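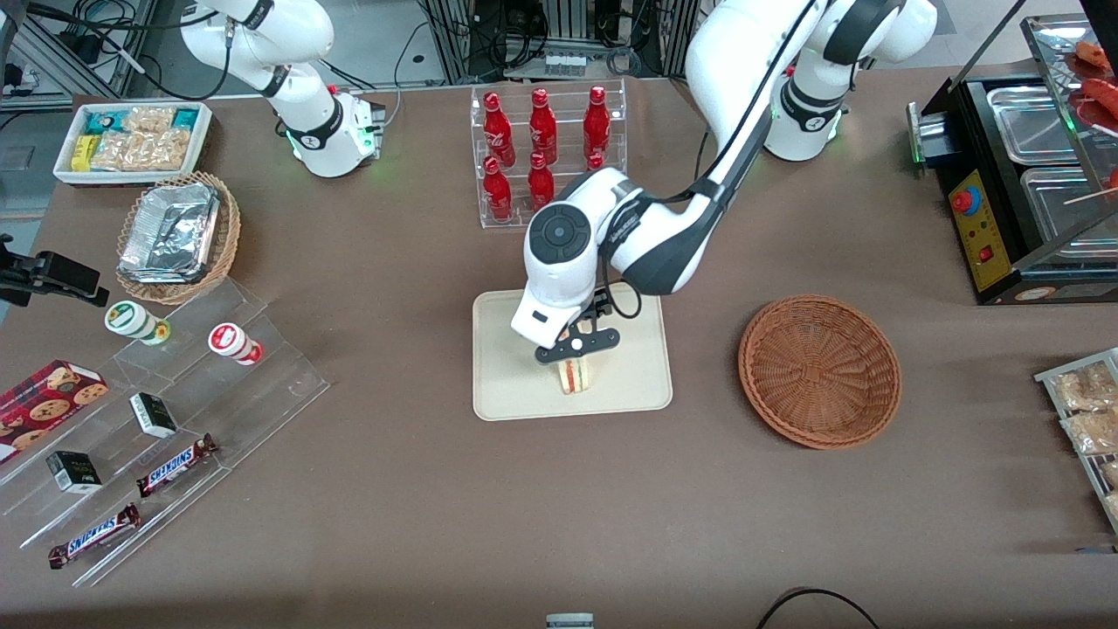

双臂备餐台

双臂备餐台是一类用于简餐柜台的自动化设备，由两条并排安装的多关节机械臂和一张共用台面组成，负责取放三明治、瓶装饮料、小包装零食等现成食品。它常见于便利店、车站小卖部和员工食堂，在业内也叫“双臂柜台”或“双臂档口”。和后厨里的炒菜机、炸炉相比，它的特别之处在于直接站在柜台上干活，顾客隔着台面就能看见自己的那一份是怎么端出来的，这也是它最讨人喜欢的地方！

名称与由来

“备餐台”一词沿用自传统餐饮业，原指出餐前集中摆放餐具和成品的台面。Monlow公司最早在产品目录里使用“双臂备餐台”这一叫法，此后Jarkholm食堂、Montoya连锁小吃店陆续引进，名称便固定下来。早期机型只有一条手臂，遇到需要一手扶托盘、一手放食物的动作就得停下来等人帮忙，加上第二条手臂之后，这类动作才算顺畅。

工作方式

柜台员工在开档前按固定布局摆好货品：饮料上架，零食归位，托盘放到台面中央。订单进来后，机械臂依次夹取食品放入托盘，由员工核对后交给顾客。两条手臂可以分工，也可以由一条单独完成整单，另一条收在一旁待命。

三明治是公认最难的一项。面包软，馅料容易滑动，夹紧了会压扁，夹松了会散开，不同批次的厚度又不一样。瓶装饮料外形规整，难处在于瓶与瓶挨得近，伸手时不能碰倒旁边的。编织篮筐的边沿高低不平，机械臂放东西时需要抬得更高一些。正因为有这些细碎的差别，一家店的设置很少能原样搬到另一家店去用。

对岗位的影响

引进双臂备餐台以后，变化最大的是柜台员工一天的节奏。Jarkholm食堂的早班原有5人，引进后仍是5人，分工却完全换了样子：取货、装盘的重复动作交给机器，员工则把时间用在补货、核单、处理过敏询问和接待上。午市最忙的一个小时里，机器最多能处理10份同样的套餐，遇到临时换料的订单还是人手更快，老员工对此颇为得意。

新的工种也随之出现。Montoya的各家门店设有“台面管理员”，多由原来的收银员或备餐员转任，职责包括摆位、换夹指、清洁台面和记录失误。曾任柜台领班的Danang Wijaya编写过一份摆位手册，用彩色胶带标出每样货品的位置，后来在同行中流传很广。手册里最有名的一条是“先看手，再看货”，意思是补货前先确认机械臂已经停稳。

也有员工提出意见。有人觉得整天盯着机器比自己动手更累，有人抱怨货品稍微摆歪就要重来，还有人怀念和熟客边装盘边聊天的时光。Cetelley员工食堂为此调整了排班，让管理员每半天与接待岗轮换一次，并规定下午三点以后改由人工出餐，机器留作清洁和检修。

卫生与安全

夹指属于接触食品的部件，须拆下单独清洗，并与台面抹布分开存放。热食设备周围通常划为人工区，由员工自己取用。补货时手臂必须处于停止状态，线缆不得横在员工走动的一侧。

常见型号

Monlow的3521型面向便利店，台面较窄，适合放在收银台旁；2051型面向食堂，底座间距更宽，可以放下大号托盘。两种型号的夹指可以通用。

另见：自助柜台、协作机械臂、餐饮排班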